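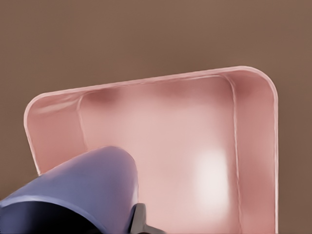
Hi Gunhild,

Monday, June 16, 2025

You asked for the spring report on the Woline seed library by the middle of the month, so I'm squeaking in. I've kept to the order you gave me on the phone (what we did, what went wrong, money, what's next) but I wander a bit, sorry in advance. The formal spreadsheet is coming separately from Shagufta and it is a lot tidier than this.

What we did

The big news is that we're open! The seed library has had its doors open every Saturday since the end of winter, in the old reading room at Brarkberg, and people have been coming in much faster than I thought they would. As of last Saturday we've handed out 628 packets. I had told you to expect far fewer than that, and I'll admit I was guessing low on purpose so you wouldn't be let down.

The way it works, in case anyone on your side is new to it: you come in, you sign the book, you take up to eight packets, and in the fall you bring back seed from whatever did well. If nothing did well you come back anyway and tell us about it. I was very firm with everyone about that last bit, as the failures are half of what we want to know. Mikkel has already started a notebook called "What Died" and it's filling up nicely.

Beans are the runaway favorite. We had a purple-podded pole bean from Mikkel's grandmother's garden that was gone by the second Saturday, every last packet, and I'm still getting phone calls about it. Tomatoes next, then lettuce, then kale, which surprised me because I thought everybody was sick of kale. Flowers have been slower. I think people feel they should be taking food, like it's more serious, and I've been trying to talk them around with the calendula and the cornflowers. Gardens need bees! I've put the flowers right next to the sign-in book now and that has helped.

The classes are going well too. We planned for a seed-starting class and a seed-saving class and ended up running the first one twice, because the room only holds 40 and we had people sitting on the radiators. Svend taught both sessions. He's a very calm teacher, he lets people get their hands dirty early on and doesn't talk too long, and I've had thank-you notes about him. The seed-saving class is set for August, when there will be real pods and seed heads to work with.

Then there's the school. This wasn't in the original plan and I should have asked you first, so I'm telling you now. The fourth-grade teacher wrote to me in March and wanted to know if her class could have a bed, and I said yes before I'd thought about where. It went behind the reading room, along the south wall. The kids put in peas, radishes and sunflowers, and the radishes are up and eaten already. One boy took his home in his mitten. I know the grant says "adult learners" and I haven't charged any of it to you. The soil was given to us and the seed came out of our own drawers.

What went wrong

Plenty, so let me just go through it.

The germination tests. I promised that every variety would be tested before it went out, and we didn't manage it. We tested all of the beans, peas and brassicas and most of the tomatoes. We did not test the onions, the leeks or the parsnips, and of course those are the very ones that don't keep. Bjarke warned me about this in January and I said we'd get to it. We didn't get to it. Three families had no onions come up at all and one lady was pretty sharp with me, and she was right to be. I've pulled all the old onion and parsnip seed and we won't offer any again until we have fresh.

The damp. The reading room is lovely but the north corner is damp, and the first set of drawers stood right up against that wall. I noticed the paper packets going soft in April. We moved everything to the inside wall that same afternoon, and the seed in the lower drawers has been sorted and dried again and retested. The lettuce came through fine. The carrots did not, and I threw them out. We now have a little moisture gauge hanging by the door and whoever opens up writes the number in the book.

Labels. Oh, the labels. We had three people writing packets and each one had their own idea of what goes on a packet. Some had the year and no variety, some had the variety and no year, and a whole batch of squash just said "good one." (I know who that was and we've talked.) Shagufta has made a stamp with blank lines for name, year, grower and notes, and every packet gets the stamp before any seed goes in it. I wish we'd done that from the first day.

And the Jetau swap. We were supposed to trade seed with the group over in Jetau in April and it fell through, partly because of the road and partly because I mixed up the dates. They've been very nice about it. We'll try again once the harvest is in, and it'll probably be a better swap for it, with everybody bringing seed they've just grown.

Money

We're under budget, mostly because of the shelving. I'd set aside a fair chunk for new cabinets, and then Fankhauser, the hardware people on the main road, were clearing out their old screw-and-bolt drawers and let us have 2 full units for the cost of hauling them. They are perfect. Small deep drawers with brass label holders, and heavy as anything, it took four grown people and a good deal of swearing to get them up the steps. I'd like to keep the money we saved for a proper dry storage cupboard, given what I've said about the damp, and I need your okay before I move it from one line to the other. Could you let me know before the end of the month? There's a sale price I'd like to catch.

Printing went over. The planting calendar turned out to be so popular that we ran a second batch, and I paid for color because the gray version was impossible to read. It's a small amount, you'll see it in Shagufta's sheet, and I think it was worth it. I've seen that calendar taped up in the bakery and in the laundromat, and also inside a bus shelter, which I had nothing to do with.

The teaching fees are exactly as planned, even with the extra session. Svend wouldn't take anything for the second one. I tried twice. If you have any way of thanking him from your end, a letter or something, I know he'd be pleased.

How people are finding it

You asked for some kind of sense of who comes in. I'd pictured retired gardeners, and we do get them, bless them, they know more than I do and they tell me so. But there are a lot of younger people with a balcony or a windowsill and no clue at all where to begin, and they're the ones who stay and talk. A young couple came in for basil and left with basil, two kinds of bush bean and a loan of my own watering can. A man who moved here last fall brought okra seed from home and asked if it would grow here. I said I doubted it. He's growing it under plastic against a brick wall and it's knee high, so what do I know.

The thing I hear most is that people are afraid to save seed. They'll take it and plant it happily, but they think saving is something for experts. So for the August class we're going to keep it very simple: beans, peas, lettuce and tomatoes, things that mostly stay true and don't need you to stand over them with a paintbrush. Squash can wait for next year. Svend wants to do squash. We've had words.

What's next

Over the summer we go down to every other Saturday, as everybody's out in their gardens anyway and the packets are mostly gone. Mikkel is keeping three rows at his place just for seed, including the famous purple bean, so I hope we'll have a good supply for next spring and I can start answering my phone again.

Bjarke is going to run the germination tests from October on. She has drawn up a schedule and I've signed it, and she has put it up where I can't avoid seeing it. Onions first.

I'd also like to start a little recording project, if you're open to it, where we sit down with the older growers and write out the story of each variety. Where it came from, who grew it, what they cooked with it. There's a yellow turnip here that five different families each say their great-grandfather brought over and I'd love to get all five versions down on paper while we can. It wouldn't need much, a few afternoons and some coffee. I'll send you a page on it separately so it doesn't get lost in here.

The last thing is your visit. Any Saturday we're open would be fine, but if you can come the last weekend of the month, the school bed should be in full flower and the kids are giving a tour. They've been practicing. Bring shoes you don't mind getting muddy, and tell me if you want any bean seed put aside, I can't promise the purple one but I'll lean on Mikkel.

The sheet from Shagufta should reach you by Thursday. Call me if anything in it doesn't match what I've said here, and if it doesn't, go with hers.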